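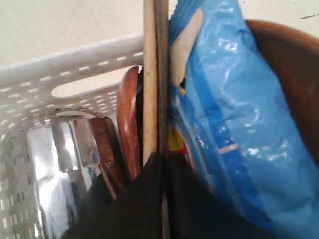 A student in last year's group asked whether 700 short examples would teach the arm more than 197 careful ones. The answer depends on what differs between them. If the basket is packed the same way each time, the extra examples add very little.

Handout 2: Gathering examples by hand

For this exercise the task is "take one item out of the basket". Each pair guides the arm through the Fedari software and saves every attempt, including failures.

Before each attempt
Repack the basket. Change which items lean on each other. Mix stiff things such as handles with things that crumple, such as foil and plastic bags. Shiny surfaces should stay in the set.

During the attempt
Move at a steady pace. If you miss the item, back off and try again within the same recording. Do not restart: the learner needs to see recoveries.

After the attempt
Mark it as success, partial or failure in the Rison sheet. Partial means the item left the basket but was dropped.

The April set had 83 attempts with no label. These could not be used in training and were left out of the Hemow comparison.

Hand in: your sheet, plus half a page on which items were hardest to grip and how you changed your approach. Reading for next time is the Fraser notes, section 2.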